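Grakdale Boards > Travel & Culture > Languages

Learning a few phrases before the trip — respectful or kinda performative?

genleite
Posted 10 Jul 2020
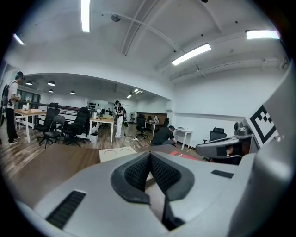 Long light tube, pipes across the ceiling.

Ok so we had a family trip to Hanoi in February, me plus wife plus two kids. I did maybe six weeks of Vietnamese on the Lomico app first. Hello, thank you, sorry, the numbers. Got to the guesthouse, said my big hello, and the lady at the desk answered in perfect English and kept going in English the whole stay. Felt a bit silly. Wife says it was still the polite thing to do. What do people here think, is it worth it? Want to go back and thinking of doing it properly.

— Genivaldo

ruben_g
Joined: 2616 posts

Worth it. Always. Even one word. I don't get the question tbh

hau.mach

Worth it but the tones matter more than how many words you have. Also "hello" is not really one word for us, you pick it by age. Chào chị, chào anh, chào cô. If you just said xin chào to everybody it's fine, it's polite, sounds like a textbook. What did the app teach you?

genleite

Xin chào lol. For everyone incl. a boy of maybe 8

hau.mach

haha ok. For him, chào em

gaetan_r

Going to disagree with Ruben. I grew up French speaking in New Brunswick, and tourists come in with bonjour, I answer in French, and then they look at me like I did something wrong. If you're not going to continue, just ask politely in English. A greeting in my language isn't a souvenir.

ruben_g

So they shouldnt try?? That's harsh. Everybody starts at bonjour

gaetan_r

Didn't say that. Try, and then stay in it for 43 seconds before you bail. Say "I'm learning, slowly please." That sentence is worth more than ten greetings.

tri_kieu

Both have a point. My aunt rents rooms and she switches to English to be nice to the guest, she's not correcting anyone. She does remember who tried. She also laughs at them a little, sorry. Genivaldo, she'd tell you to learn how to say the names of people you meet, first. My friend's family name is Đỗ and visitors say "Doe" or "Doo" all week long. The Đ is a plain D, the one without the line is the tricky one (z in the north, y in the south).

genleite

Did not know that about the D. I've been saying it backwords the whole time

hau.mach

Everyone does. App should say it on page one

ruben_g

Does Lomico even have audio from real speakers? I used Wudus for Swahili, 361 day streak, couldn't order lunch

genleite

Some of it. The kids' one is a robot voice i think. Gaétan, fair enough on the staying in it part. What's "I'm learning, slowly please" in Vietnamese, anyone?

tri_kieu

Tôi đang học tiếng Việt, xin nói chậm. Swap tôi for em or anh etc depending who you talk to, Hậu will yell at me otherwise

hau.mach

I was typing it already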